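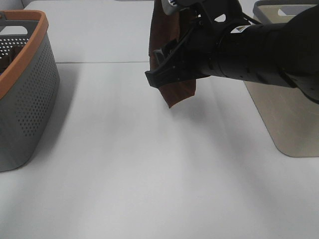 Operations > Bulletin > Automation

Towel cell back on shift after April stoppage

Reading time: 4 min

The towel sorting cell at the Fisberg site went back into normal use on Monday. It had been locked out since the fault in April, when the arm stopped responding to its release command and then drove toward the second basket with a towel still in the gripper. There were no injuries and no contact with anyone. The basket was pushed off its mark and had to be put back by hand.

The cell does one job. The arm picks towels out of one basket, carries them over the table and drops them in the other. It had completed 585 transfers since the last service when the fault happened, and nothing in the log before that point looked unusual apart from a few slow releases in the last hour.

The sequence, as we now have it from the Vuvidel controller, goes like this. The arm closed on a towel near the hem and lifted. At the drop point the controller sent the open command. The gripper reported that it was open. It was not. A fold of cloth was held between one finger and the finger mount, and the position sensor read the other side only. The program took the report at face value and moved on to the next cycle, which starts with a quick swing back across the table. The towel dragged, the force reading climbed, and the arm made a correction in the wrong direction.

The protective stop did trip, but later than it should have. The force limit had been raised during trials with heavier bath sheets and was never put back. That part is on us and not on the equipment. The change was made in the teach pendant and not written on the settings sheet, so the next shift had no way to know.
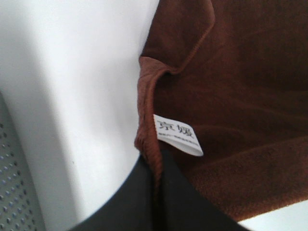
Hems are the hard part of this job. A flat area of towel compresses evenly and lets go cleanly. A hem is thicker, and when it is picked up at an angle it can twist and work its way back toward the base of the fingers. Sewn-in tags add to the problem. The service engineer from Dradodetti ran the same pick over and over with the covers off and got the cloth to wedge 16 times, nearly always on a hem or close to one.

The following has been changed:

The force limit is back at the original value and is now behind a supervisor code.

The controller needs an open signal from both sides of the gripper before the arm may leave the drop point. If it gets one and not the other, it holds position and turns on the amber light.

Travel speed with a towel in the gripper has been cut. The cell is slower as a result – planning has been told.

Finger pads will be inspected every 1000 cycles and replaced at 4000. We used to wait until they looked worn.

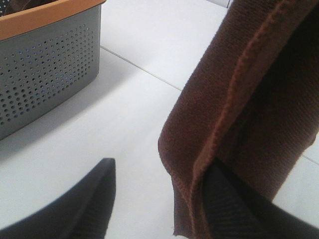

A towel that is still hanging from the gripper when the amber light comes on has to stay there until the cell is in lockout. Please do not pull on it. On the day of the fault, someone reached over the table to free the cloth while the arm was paused, and a paused arm is still powered. Press the stop, turn the key, take the key with you, and then open the fingers with the manual release. Instructions are on the inside of the cell door.

Both baskets need to sit on their marks before a restart. The program does not look for them.

We have also asked Prins to quote for a gripper with a closed finger mount, so there is no gap for cloth to get into. Delivery would be after the summer at the earliest. Until then the current gripper stays, with the new checks.

Near misses on this cell, including slow releases that clear by themselves, should go in the blue log at the end of each shift. Several people said afterward that they had noticed the slow releases and had not written them down.

You are receiving this bulletin because you are subscribed to Operations updates. Manage your newsletter preferences or unsubscribe at any time.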